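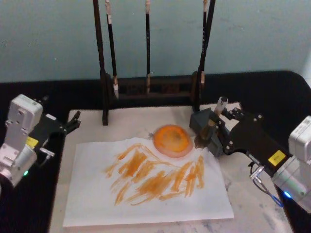

Skusen open day: brush painting recordings

Contents

Recordings from the two-arm painting demonstration at the Nitutari open day, held on a Saturday in October. Visitors chose a stroke pattern from a printed sheet and the cell painted it in orange on white paper. The set holds 408 episodes, one per attempted stroke group. Failed attempts are kept and marked as such in the index.

Maintainer: Isabelle Perron, Nitutari.

Cell

Two arms face each other across a black tabletop, each with a two-finger gripper. The paper lies on a flat board between them. Paint sits in a shallow round dish near the top edge of the sheet, and a grey perforated block serves as the brush rest. A dark wooden rack with three hanging brushes stands at the back. The rack brushes were not part of the task and no episode refers to them.

Motion control ran on Dreltden, release 2. Stroke paths were prepared in advance with Oddsson and loaded by pattern number.

Episode structure

Each episode has four phases: pick, load, stroke, return. Phase boundaries were set by hand afterwards and may be off by a few samples. An episode starts with both grippers open and empty, and ends when the brush is back on its rest and the fingers have released it.
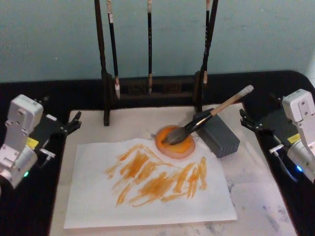
The return phase was the least reliable. If the handle was placed too far along the block, the brush rolled and the operator had to reset it. These episodes carry the flag reset_manual and should be left out when training on the full cycle. They are still usable for the stroke phase alone.

Files

index.csv: one row per episode, with pattern number, outcome and flags
episodes/: joint positions, gripper state and head view, one folder per episode
notes.txt: operator log, typed up after the event, lightly edited

Known issues

Paper was taped for the morning session only. In the afternoon it could shift or buckle, and stroke positions drift by some 20 mm in the worst cases — check the head view before relying on them.

Paint was thinned by eye. Colour and coverage vary between sheets and should not be used as a measure of brush pressure.

Visitors' voices were removed together with the whole audio track.

Corrections to the index go to the maintainer, with the episode number in the subject line.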